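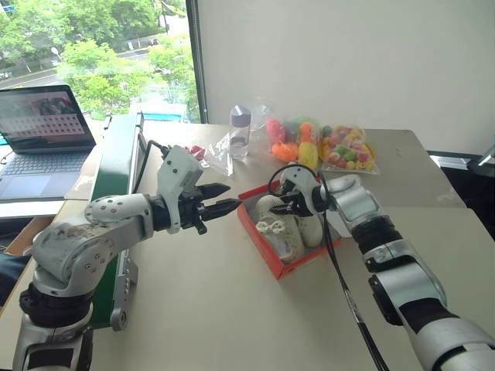

**Gatness, bench room, June**

Paperboard humidity trial, second round. Picks up from the creep results on the Mavia board. Same question as before: how much of the lid sag in storage comes from the board itself and how much from the glue line at the corners.

Stock on hand:

- Mavia, gray back, coated one side
- Hadgu, brown throughout, uncoated
- Akivus, white top, gray back (old lot, opened last year, edges trimmed before use)

Blanks cut with the grain parallel to the long side. The first Hadgu sheet was cut across the grain by mistake. Kept it, marked X on the inner face, and ran it as an extra. Do not average it in with the others.

### Conditioning

Cabinet set to 48 percent RH for the dry leg and 62 percent for the wet leg. The hygrometer on the door reads two points higher than the one on the shelf. Used the shelf reading throughout. The door unit needs a new salt check before anyone trusts it.

Blanks stayed in overnight on wire racks, separated. Last time they were stacked and the middle ones lagged, which is probably where the odd spread in the Akivus figures came from.

### Folding and gluing

Score depth left as in round one. Hadgu cracks on the outer face of the score if folded straight from the dry leg. Folding after ten minutes on the open bench was better. Mavia folds clean either way. The Akivus coating flakes slightly at the corner, cosmetic only.

Glue: the water-based one, thin coat, clamped. A thick coat wets the board enough to curl the flap and adds a second variable. Two boxes went back in the scrap bin for this.

### Load

Flat plate plus shot bag, 907 g total, centered on the closed lid. Deflection read at the lid center with the dial gauge, zeroed after the plate and before the bag. Read at 1 min, 10 min, 1 h, then left until the following morning.

Notes against the readings:

1. Mavia, dry leg: nearly flat after the first hour. Nothing to add.
2. Mavia, wet leg: still moving at the last reading. Corners sound, glue line intact. Sag is in the panel.
3. Hadgu, dry leg: low sag, but one corner opened. Peeled it apart afterward and found fiber on one side only, so the glue never took on the other face.
4. Hadgu, wet leg: 57 percent more deflection than its dry twin. Repeat before quoting this anywhere.
5. Hadgu X: worst of the lot, as expected with the grain the wrong way.
6. Akivus: both legs between the other two. Gauge foot was sitting on a coating blister for the wet leg 1 min reading. Struck out.

### Open points

The gauge stand rocks if the bench is leaned on. Shimmed with card for now. Someone used the last of the blotting paper, need more before the next round.

Corner failures and panel sag need separate columns in the sheet. At present both are under "lid" and the round one entries can't be untangled without going back to the handwritten pages.

Next: repeat item 4 with three fresh Hadgu blanks, same lot, glue both faces. Then a longer wet leg for Mavia, four days, with one reading each morning before the heating comes on.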